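Rillard opens Hattar office, says app work for small shops is the plan

May 12, 2021

Web and mobile app developer Rillard has opened a second office, in Hattar, and will run most of its small business work from there, the company said in a statement Wednesday morning.

The new office starts with 14 people. Eleven are developers and testers, and 3 handle support. Rillard's main office stays where it is and keeps the bigger contracts, including the long-running booking systems it looks after for hotel and bus operators in Asia.

The move has been in the works since March, when the company told customers it was splitting its support desk in two. Not everyone was happy about that. Response times went up for a couple of weeks, and the company admits it in the statement, which calls the changeover "bumpier than we wanted." Tickets are now back to a same-day first reply on working days, according to Rillard.

What the Hattar team will build: ordering apps, appointment apps, simple stock tools for shops with one or two locations. Android first, iPhone after. Web version included in the price either way. Customers who already have a website from Rillard can keep it and have the app pull from the same product list, so no typing everything in twice.

Most of it will sit on Forkon, the company's own starter kit. Forkon has been around in some form for years but was only used in house. It covers logins, payments, push messages, a basic admin page. Developers then add whatever the customer needs on top. Rillard says a plain ordering app built this way takes almost 13 weeks from the first call to the app stores, and that includes store review. Custom jobs take longer, no figure given for those.

Price is the other part of the announcement. The entry package is $2,597, paid in two halfs, one at the start and one when the app goes live. Hosting is billed monthly on top. The package covers one language, one payment provider and a year of bug fixes. New features are quoted seperately. The company did not say how long the price will hold.

There is a catch for anyone wanting offline use. Forkon apps need a connection for nearly everything right now, beyond showing the last loaded screen. An offline order queue is on the list but the statement puts no date on it. Shops in areas with weak coverage should probably ask before signing.

Same goes for data export. Customers get product and order data as spreadsheet files on request, by email. A download button in the admin page is being tested with a few accounts and should reach everybody later in the year, the company says.

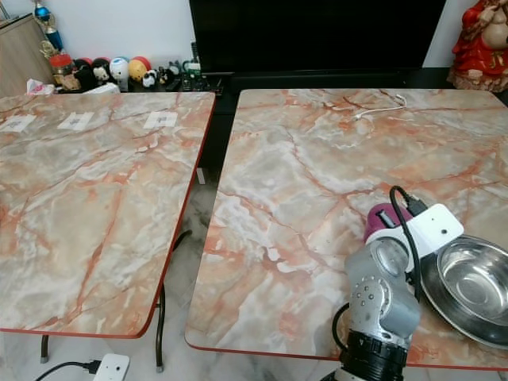
Existing customers do not have to do anything. Contracts stay the same, logins stay the same. Accounts on the small business plan move over to the Hattar support desk automatically, and the old support email will forward until further notice. Phone numbers do change. The new ones are on the contact page, and anyone with the old number printed on a maintenance contract should use the new one instead.

Hiring goes on. Rillard is looking for Android developers, a tester with some payment experience and a part-time designer. All office jobs for now, with two days a week from home after the first few months. Applications through the careers page, no agencies. Code samples welcome, and the company says a small finished app counts for more than a long list of courses.

The office will take walk-in visits from shop owners on weekday afternoons, starting next week. Bring a price list or menu if you have one, the team can set up a rough demo on the spot. Bookings not required but there may be a wait. Video calls for customers farther away, same hours, request a slot through the website.

A public version of Forkon for outside developers has been requested more than once on the company's forum. Rillard's answer is still no. Documentation is only partly written and the payment module is tied to the company's own accounts. It will "look at the question again" once the Hattar team has shipped its first batch of apps.

Update, afternoon: the package page was down for a while after the announcement went out. It's loading again now. The order form on it still shows the old office address.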